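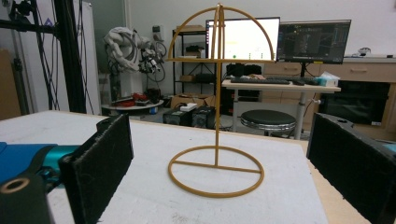 **Barbara Gajewski** — Cell Technician, Nosance

# About us

Nosance is a small company that builds and looks after robot grippers. We began with repair work for a packaging plant, and when the plant closed its own workshop we took over the machines and two of the people. I am one of them. Today we have one laboratory, one arm that is in use almost every day, and a list of customers who send us their grippers when the pads are worn.

On this page I was asked to write about how we look after the gripper, as it is the part visitors ask about most.

## The pads

Our gripper has two black padded fingers. The pads are the first thing to wear out, and we change both at the same time, also when only one looks bad. A new pad holds differently from an old one, and a pair that does not match will turn a thin object in the grip. We glue the pads in the afternoon and leave them until 8 in the morning. Before we used to wait only three hours, and we had to do much of the work again.

## Thin objects

Many customers come to us with parts made from rod or wire. For this reason we like to try a gripper on wireframe shapes, such as the yellow one with the ring base and the arches on top. The post is the easy place to take it. The arch is harder, and the fingers must come in level or the piece leans over. We write down the opening, the speed and the force for every shape, and the customer receives this sheet together with the tool.

## Regular care

Every 200 hours of work we check the finger screws, clean the guides and look at the cables along the arm. Kolev, our supplier of screws and small bearings, is in the same street, so we keep only a small stock. At 3140 hours the first gripper we built got new guides, and it is still with us. The housing has many scratches now — I don't want to paint it.

## Working with us

We repair our own tools and also those of other makers, for example the older Romow models. A usual repair takes about 260 minutes on the bench, without the time for the glue. Please send the gripper with its cable and a short note about what it picks up. If you can, put one of your parts in the box too.

Visits are possible in the mornings. Please write to us first, and ask for Barbara.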